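The Case for the Upright Bottle

Packing drinks by the mixed box is slower than packing by the tray, and small shippers are learning where the losses come from

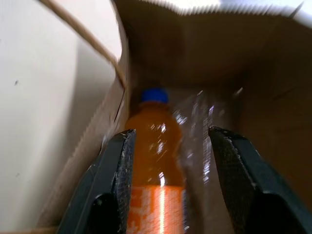
An orange drink with a blue screw cap and a clear bottle, upright in an open cardboard box.

A full tray of identical bottles is a stable object. Each bottle is held by its neighbors, the film holds the outside row, and the load behaves as one block. A mixed box has none of these advantages. The bottles differ in height, diameter and wall thickness, and the gaps between them are irregular.

Sellberg, a regional drinks wholesaler, began offering mixed boxes to offices and small shops in December. Orders are short, often four bottles of one product and two of another. By the end of the first quarter, the company had logged 279 complaints, most of them for leaks and crushed shoulders. Few involved a broken bottle.

Shanthi Siriwardena, who runs the packing floor, traced the leaks to bottles that had been laid on their sides to save height. A screw cap seals against the top of the neck, and a bottle on its side keeps liquid against that seal for the whole trip. If the cap was under-tightened at filling, the leak shows up on the customer's desk. Sellberg now packs every bottle upright and has moved to a taller box.

Crushed shoulders were a different problem. The wall of a plastic bottle is usually thinner at the side than at the neck, and still drinks have no gas pressure to stiffen them. A bottle of water placed against a heavier one will give way first. Ribs in the body help against side loads, but they do little for the smooth curve above.

The packers' current order of work is fixed. The heaviest bottles go in first, against the walls. Lighter ones follow, and each gap wider than a thumb is filled with folded paper. Caps are checked by hand before the flaps are closed. The tallest cap must sit below the fold line — otherwise the lid carries its load straight down through one neck.

Mirjam Trummer, a packaging engineer at Frei, considers the fold line the most neglected measurement in the trade. "People choose a box by its volume," she said. "They should choose it by the tallest thing that goes in, and then look at the floor area."

Dividers would solve much of this, and Sellberg tested a cardboard grid made by Devetti. It held standard bottles well. Wide ones did not fit the cells, and narrow ones rattled. The grid also had to be assembled before use, which cost more time than the paper did. It was dropped after 600 boxes.

Clear bottles remain awkward for a simpler reason: against brown board they are hard to see. Imre Vass, who checks outgoing orders, now reads off the caps first and the labels second. A second lamp over the bench is on order.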